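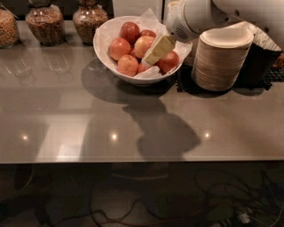
Apples and jars, kitchen counter, third floor.

Moving to Avstead - is the relocation money normal?

tollbooth_hermit wrote:
My company (midsize, dull, sells scheduling software to dentists) is closing the Ginholm office and inviting us all to Avstead. Invited is their word. The offer is $3,000 toward moving costs, paid in arrears, and you give it back if you quit inside a year. The email spent one paragraph on that and four on the kitchen, which has granola and fresh fruit daily.

I rent, no kids, one cat who will take it badly. Rent over there runs $700 a month more than mine. Has anyone here gotten a place like this to budge?

parsnip77 wrote:
It's low but I've seen lower. When Norer moved us they paid for the truck and that was it, and the truck came with a driver who wouldn't do stairs. Ask for the clawback to be prorated. They give that up easily. It costs them nothing until somebody quits.

quietcarriage wrote:
I'm going to be the unpopular one. They don't owe you a dime for moving. You have a job offer in a different city and some cash to get there. Take it or don't.

parsnip77 wrote:
It's the same job. It's being dragged up the highway and they want OP to run after it.

quietcarriage wrote:
Happens all the time. My dad followed a box factory across two states and all he got was a hat.

tollbooth_hermit wrote:
Was it a good hat?

quietcarriage wrote:
It was not.

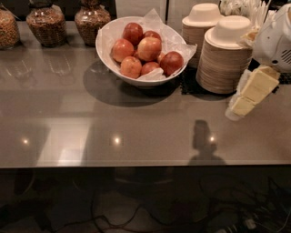
By marrow_street | Jun 23, 2023 | Member

I work in Avstead, different company, same genre of kitchen. Some things I wish I'd known:

Don't rent near the Dekker building. Everybody does, it's walkable, and the landlords know exactly what you make. Go two stops out on the bus and it drops a lot. The bus is fine. It's late in a predictable way.

Get the pay discussion done BEFORE you say yes to the move. After that you're just a guy with boxes. I asked for a raise to match the rent, got half, and felt clever until I saw my first parking bill.

And eat the apples. I used to be above it. Now that's lunch twice a week and I count it as income.

parsnip77 wrote:
Seconding all of this except the bus. The bus is not fine.

marrow_street wrote:
Which line are you on?

parsnip77 wrote:
The one that goes past the reservoir and then sits there thinking.

marrow_street wrote:
OK yeah, that one.

old_lintel wrote:
Check what happens if you say no. If they're closing your office there may be severance, and depending on how long you've been there it could beat the moving money. Get the number in writing before you start measuring for curtains.

tollbooth_hermit wrote:
Asked HR this morning. There is severance. It was on page 3 of an attachment to the kitchen email. Six years in, it comes to a good bit more than the moving money.

quietcarriage wrote:
So take it or don't.

tollbooth_hermit wrote:
Asking about the clawback first. Cat abstains.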